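Workshop notebook, 11th November

Furniture day again. The long white desk has been cleared of everything with a cable, a lid or an opinion, and the apple gets it to itself. I make that 900 mm of nightstand argument last month for a piece of furniture with one drawer. The Lirberg notes from October want it hard up against the wall. The Jundum plan wants it by the desk. It now does both, and I expect thanks from neither. 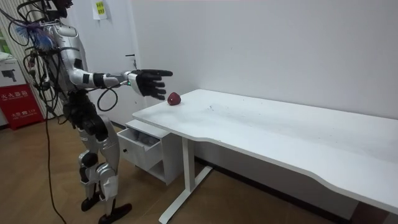 Claneo Room Set-Up Group – Bench Notes

Apple: red, dark blotches, has gone by the name of "the fruit" on every sheet so far. Please write apple. We had a pear in October and the two got muddled for 15 pages. It lives on the desk, near an edge, and is not lunch.

Drawer: small dark knob, dead centre, pulls straight out. Leave it empty. Last week I took 65 paper clips and a Bepari tape measure out of it, and I would like the tape measure to stay where I put it. 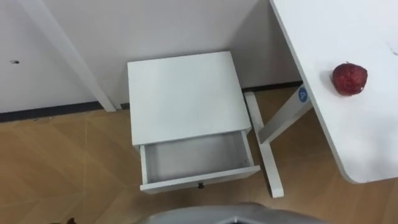
The knob screw wants a quarter turn every few days – no more, the front panel is thin. Blue P sticker on the desk support stays on. I have asked what the P is for and had two answers, both confident.

Still to do: felt pads for the nightstand, wipe the desk top, find the other 7 labels. Felt pads are on order from the cheap place, so budget for crumbs of felt.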